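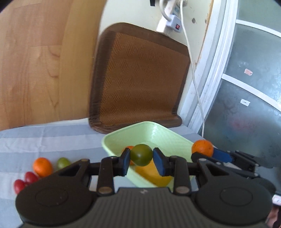

Pririne is looking for people to take part in its open day at the Mendau site on 17/11/2024. The day is for anyone who wants to see how robot handling of food is taught and tested, and we need visitors who are willing to work as well as watch. Most of the work is done with hand-held grippers at a table. A typical task is sorting fruit: you close the two finger pads on a small green tomato, hold it over the tray with the banana and tangerines, and set it down without squashing it. Two people can work at the same tray, each with a gripper. No experience is needed.

What you will do

Each participant gets a short introduction, a practice turn and then a working session at one of the tables. Sessions are led by Teemu Tikkanen, who runs the handling work at Pririne. After your session you are free to stay for the demonstration in the Tejada room, where a robot arm does the same kind of sorting. Questions are welcome during the demonstration, but please stay behind the yellow line while the arm is moving. 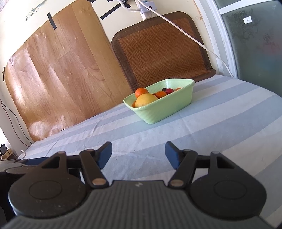 Fruit basket task, gripper open.

Who can take part

You must be 14 or older. Anyone under 18 needs a signed form from a parent or guardian. You should be able to stand for the length of a session and squeeze a hand grip many times in a row. If you need a chair or a lower table, say so when you sign up and we will set one up. Left-handed people are especially welcome, as we had very few in March.

There are 106 places for working sessions. The demonstration is open to 200 visitors and does not need a booking.

What you get

Working participants receive a lunch ticket and a printed certificate. Travel costs are not paid. Parking is free behind the Rarnmont building, 300 yards from the main door.

Please note

Your hands and voice may be recorded during a working session. You will be asked to sign a consent form before you start. If you do not want to be recorded, come to the demonstration only.

Wear closed shoes and take off rings and bracelets before using a gripper. Long sleeves should be rolled up. Tell us in advance about any allergy to fruit.

How to sign up

Fill in the form at the Pririne front desk or ask for it by email. Give your name, age, a phone number and whether you prefer the morning or the afternoon. Places are given in the order the forms come in. If you can't make it, let the front desk know so that the place can go to the next person on the list.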